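How to sort a drawer of small parts and keep it sorted

By Consuelo Correa

When I moved to Goodall I brought with me one kitchen drawer full of screws, hooks, fuses, picture nails and keys which open nothing. For two years I bought new screws each time, as it was faster than searching. This is the method I use now. It takes one evening.

What you need: a table with good light, several shallow boxes or lids, small jars with covers, paper labels and a pencil.

Step 1. Empty the whole drawer onto an old towel. The towel stops the round things from rolling to the floor. Wipe the inside of the drawer with a damp cloth and leave it open to dry.

Step 2. Make a first sorting by kind only. Screws go with screws, nails with nails, electrical things apart. Do not look at the length yet. I made this mistake the first time and after one hour I had 5 tiny piles and a very big one which I did not want to see any more. 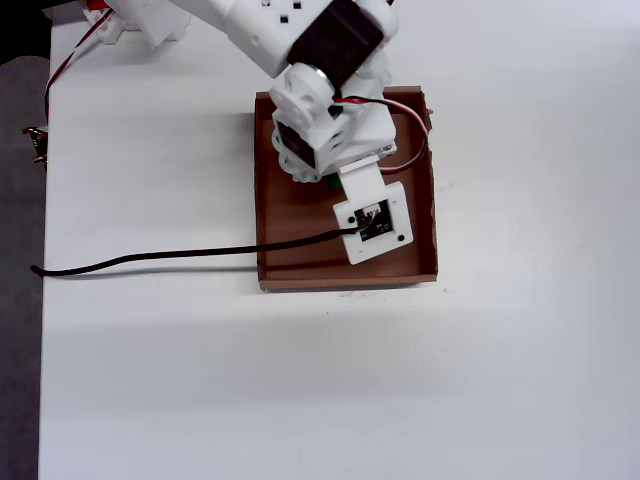

Step 3. Now sort each kind by size, and take one kind at a time. Put the pieces in something low, so that your fingers can move them to the side and you see what lies underneath. A shallow cardboard tray like the brown one in the photo is good enough, and on a white tabletop a small dark screw is easy to find if it jumps out. Deep tins are good for storing but bad for sorting.

Step 4. Fill the jars, not more than three quarters. Write the label before you close the cover, with the size and the use, for example "short, for hinges". My neighbour in Mondura writes only numbers and she must open every jar.

Step 5. Decide about the rest. Rusty screws and bent nails go to metal recycling. Old batteries go to the collection point - never in the household garbage. Unknown keys I keep in an envelope with the date, and if I did not need them until next November, they go too.

To keep the order, leave one empty jar at the front of the drawer for things you find in pockets. When it is full, sort it the same evening. Mine fills in three or four months.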